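Around the House with Pacita Fajardo
Tips for the sports season household
Posted 11/02/2026

If you have a child on a team at Zollow High, or any high school really, you already know what the back hall looks like by the middle of the season. I have had four of them go through (two swimmers, a shortstop and one who joined the school paper and still managed to bring home the muddiest shoes of the bunch), and I'm going to put down what has worked in our house, in no special order, with the laundry first because that's what I get the most letters on.
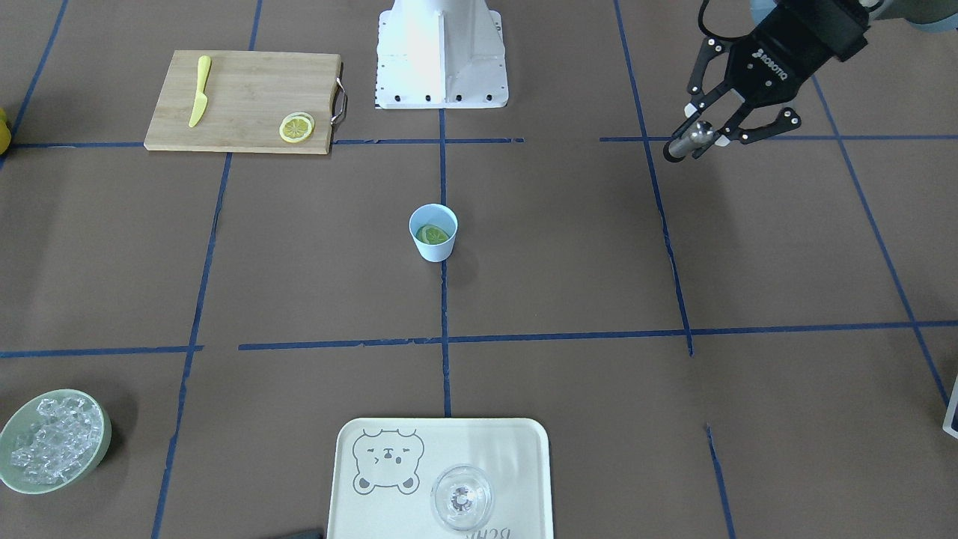
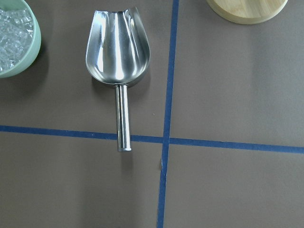
Lemon and cutting board in the first picture, ice scoop in the second.

The uniform

Get it out of the bag the same night. I know, I know, they come in at nine-thirty starving and the bag goes down by the door and there it stays, but a damp jersey left balled up until morning is twice the work. We finally put a row of hooks at shoulder height in the laundry room, and the rule was that you didn't get supper until the jersey was on a hook. It didn't even have to be in the washer, just hanging.

Wash in cool water, inside out, with less detergent than you think. Those slick fabrics hold on to soap and then the soap holds on to the smell, and you end up adding more soap, and around you go. Skip the fabric softener altogether. If a jersey still smells after washing, soak it in a sink of cool water with a cup of white vinegar for half an hour and then wash it again by itself. And please don't put anything with iron-on numbers in a hot dryer! We had a number 8 that turned into something like a 3 the night before the team photo, and I was up past midnight with red felt and a needle.

Grass stains want a little dish soap rubbed in with an old toothbrush before they go anywhere near the machine. For infield dirt, let it dry completely, take the pants outside and beat them against the porch rail, and then treat what's left. Rubbing at wet dirt only drives it in.

Shoes and cleats

Pull the insoles out. That one thing will do more for your back hall than any spray. Stand the insoles up on their edges somewhere the air can move, and stuff the shoes with newspaper, changing the paper once before bed if they're soaked through. The school paper works fine for this (my daughter had feelings about seeing her column come out of a size twelve cleat, but she got over it). Keep them away from the heater, where the glue can let go.

A boot tray with an inch of gravel in it is nicer than a mat. The mud drops through, the shoes sit up out of the puddle, and every so often you hose the whole business off in the driveway.

Water bottles

Take the lid apart. All of it, including the little rubber ring, which you can lift out with the handle of a teaspoon. Wash in hot soapy water, run a narrow brush through the straw, and leave everything open on the rack overnight. A spoonful of baking soda in warm water takes care of the stale taste. Put the family name on the bottle and on the lid both, as lids wander off by themselves on a team bus.

Suppers at odd hours

On game nights I cook in the afternoon and don't apologize for it. Chili, baked pasta, a pot of chicken and rice, anything that doesn't mind sitting and being warmed up again at two different times for two different people. I keep a shelf in the refrigerator that anyone may take from without asking, with boiled eggs, cheese, cut fruit and whatever sandwich makings we have, and everything else in there is spoken for. It has saved me a good many discoveries at dinnertime.

The schedule

We tried a calendar on the phone, and it was fine for the ones with phones in their hands, but their father never looked at it and neither did my mother. What we use now is a big paper month taped inside the pantry door, one color of marker for each child, with the away games circled. Library books due go on there too, in pencil, and so does picture day. At the end of the month I fold it up and keep it. I have them going back years and I like to look through them.

A place to do homework

The kitchen table was always our spot, and the trouble was clearing it. A plain dishpan for each student fixed that. Books, calculator, pencils, the novel they're supposed to be reading and the one they really are reading, all into the pan and onto a shelf when it's time to set out plates. Put a reading lamp with a clip on the shelf as well, so whoever has a chapter left can finish it in the armchair while the rest of you do the dishes.

Next time, getting pine tar out of a car seat. Several of you have asked, and I've now had some practice.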